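About Trodley

Small tins, keepsake boxes and gift books. That's us. We buy them in, check them over, wrap them and post them out. Started at a kitchen table in Reltville, moved to the unit on Mok Lane when the kitchen ran out of floor.

Sum-yee Lui does the buying, Kwan-ho Lau does orders and returns, Clifford Lavoie does the website when he can be got hold of. Tsung-han Pan joined in October and has already redone the shelving, twice.
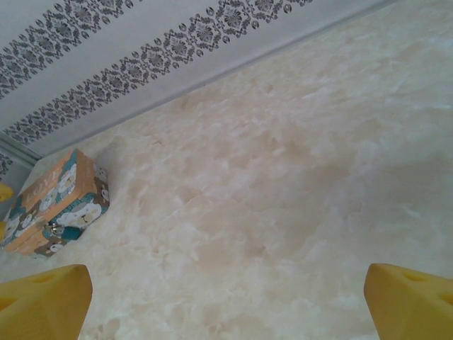 Tins are what most people come for. Sweets long gone, lid still good, buttons or letters in it for the next thirty years. We like the plain rectangular ones best, small enough for a coat pocket or a desk drawer. A little tin looks right on a pale marbled top with damask paper behind it, and plenty of you send us pictures of yours on a mantlepiece or a hall table doing much the same job. Keep them coming please. Dents happen, we grade every tin before it's listed and say so if the corners are knocked.

What we sell

Lidded tins, new and second hand. Card boxes for photos. Presents for small children and for people who never quite stopped liking cartoon animals. Anything with LOVE across the top in white capitals goes fast, orange covers especialy, so if you see it, don't wait for payday. 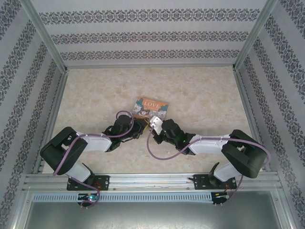
Orders and posting

Order before noon, goes same day, weekdays only. Orders over 41 pounds post free. Tissue is included, ribbon is extra, tell us the colour in the notes box. Trade orders from 400 pieces, ask for Sum-yee. Wedding favours need a bit longer in summer, so get in touch early.

Returns: 2 weeks, unused, in the wrapping if you still have it. Kwan-ho will email you back the same day or the next.
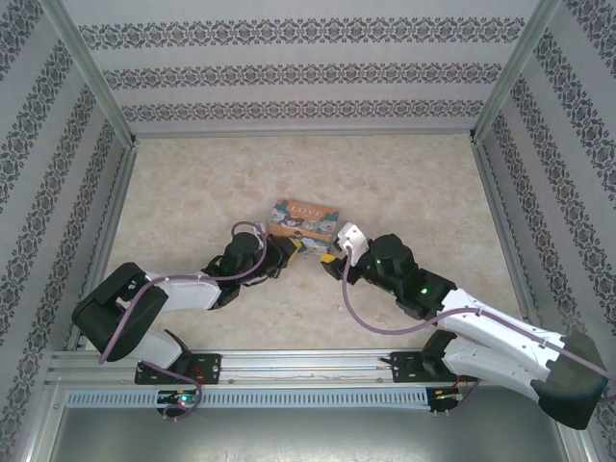 LOVE lid, cartoon figures on teal and brown.

Find us

Unit 2, Mok Lane, Reltville. Ring the bell, it's slow. Collection by arrangement, parking round the back next to Ploneo Tyres.

Page last updated April 14, 2021. New price list to folow.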